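Óleo-cera Tadberg para madeira clara, lata de 500 ml

Vou ser sincera: comprei a primeira lata porque o verniz antigo da minha mesa já me dava nervos! Descascava nos cantos, amarelava, e cada copo deixava a sua marca. O Sem Van Wijk, que me fornece as tábuas, insistiu tanto no Tadberg que lá experimentei -- e acabei por pô-lo à venda na loja.

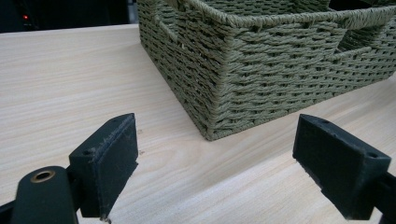
O acabamento é mate e não puxa para o laranja, coisa que me irrita imenso nos óleos mais baratos. Aplica-se com um pano de algodão sem pelo, sempre no sentido do veio, em 2 demãos bem fininhas. Entre uma e outra deixo passar a noite (no inverno, um dia inteiro) e dou uma passagem muito leve com lixa fina. Ao fim de 7 dias já ponho lá tudo em cima sem medo.

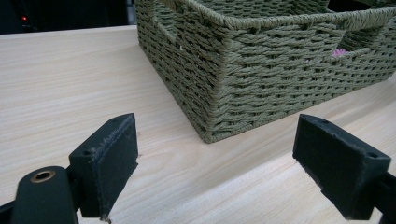 Quanto a cheiro, nota-se nas primeiras horas, por isso abram as janelas. Os panos usados secam estendidos ao ar livre, nunca amachucados no lixo, que podem aquecer e pegar fogo!

Também tenho o sabão Petex para a manutenção, vendido à parte. A versão branca, Ciltbridge, está esgotada e só volta em abril -- quem quiser que lhe guarde uma lata, mande-me mensagem.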